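Home Ask Topics Laundry Unanswered Log in

Yellow spots on a white cotton tablecloth after storage

nullura
Feb 15, 2023
I have a plain white cotton tablecloth, 310 cm long, no lace or print. It was washed at 60 C and went into a closet in April, folded, inside a plastic zip bag. Ten months later there are several pale yellow spots, mostly along the folds. They were not visible when it was put away. I ran it again at 60 C with a regular powder and the spots did not change. I don't want to use chlorine bleach unless there is no other choice. What are the spots, and what removes them?

cuypers43
Bleach. Mine came out fine.

tateck1297
Most likely oxidized residue. Cooking oil or detergent that did not rinse out is colorless at first and turns yellow over months. A normal wash does little once that has happened.

Use oxygen bleach powder (sodium percarbonate). Dissolve it fully in water at 40 to 50 C, at the dose on the package for soaking. Keep the whole cloth under the surface for six to eight hours, then wash as usual with an extra rinse. Repeat once if a spot has only faded. Do not use the dryer between soaks. Chlorine bleach may also work on cotton, but it weakens the fiber, and some finishes turn yellow from it. 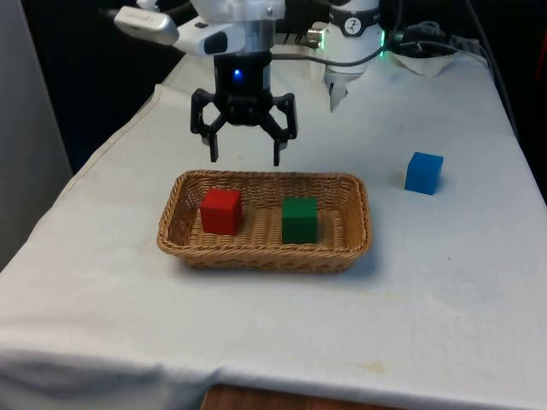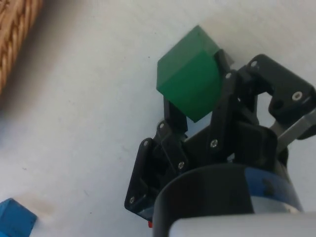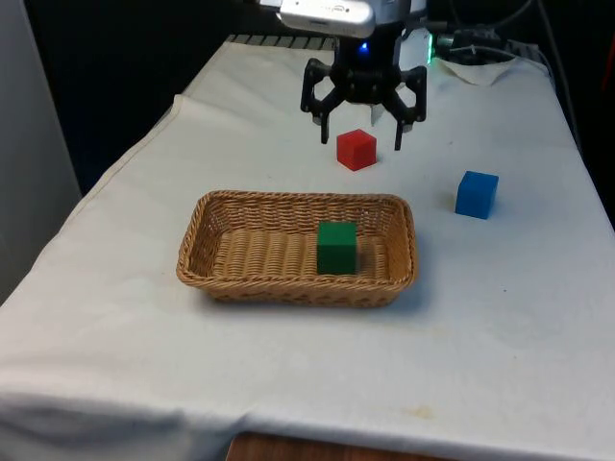 Check the cloth by daylight before it goes back into the closet, and spread it flat on a table to do so. Under a warm bulb, pale yellow on white has almost no contrast. A spot as small as the yellowish one near the front right in the third picture is easy to pass over, and folds in the overhang hide more. Mark each spot at the hem line with a safety pin so you can find it after the soak. For storage, roll the cloth on a tube with acid-free tissue and cover it with a cotton pillowcase. Leave out the plastic bag and any starch.

nullura
Two soaks, seven hours each. All spots gone except one on the center fold, and that one is much lighter. I will do a third.

Related
Rust marks on linen napkins
Does vinegar help with detergent residue?
Sodium percarbonate and colored hems
Removing candle wax from cotton

Contact | Back to top | © Vesusora Household Help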